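Home Diary Walks Garden Older entries

September 12, 2021

Home from Riresdale at last, and my feet know all about it! I had meant to stroll as far as the chapel and be back for lunch, but the morning was so soft and still that I kept on up the lane (as I always do when there are blackberries) and found myself at the top gate above Ovcombe with purple fingers and no sandwiches.

The sign up there gives the height as 467 metres, and I must say I felt every one of them. I sat on the wall for a good long while and ate far more berries than I put in the tub. The heather is going over now, more brown than purple, but the bracken has that lovely rusty edge to it, and there was a smell of woodsmoke coming up from the farms.

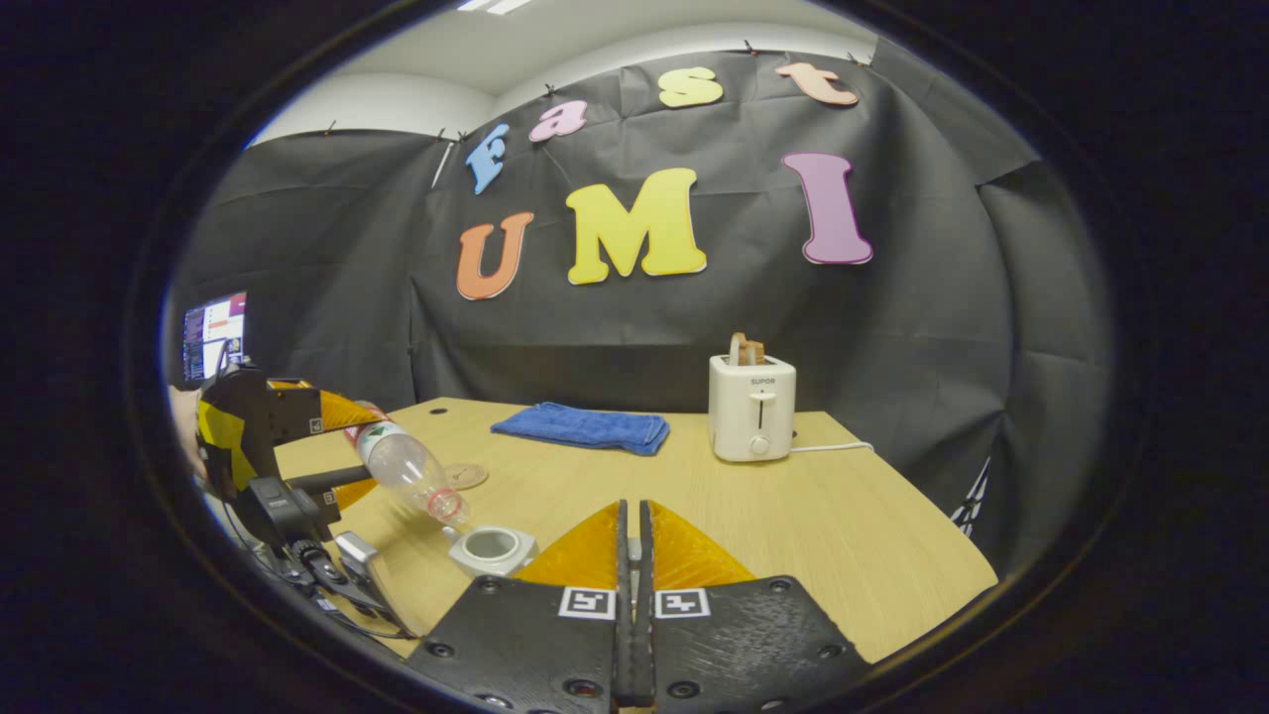

Coming down I took the old path through Jundcombe, which I haven't walked since January, when it was all ice and I went home on my bottom for most of it. Much kinder today. The stream was low enough to cross without wetting my socks, and somebody has mended the stile by the ash tree, bless them.

Enough berries came home for two small crumbles, or one large one if I'm greedy. I shall have a bath first and decide after that. The boots can wait until tomorrow.

Last updated: Sunday evening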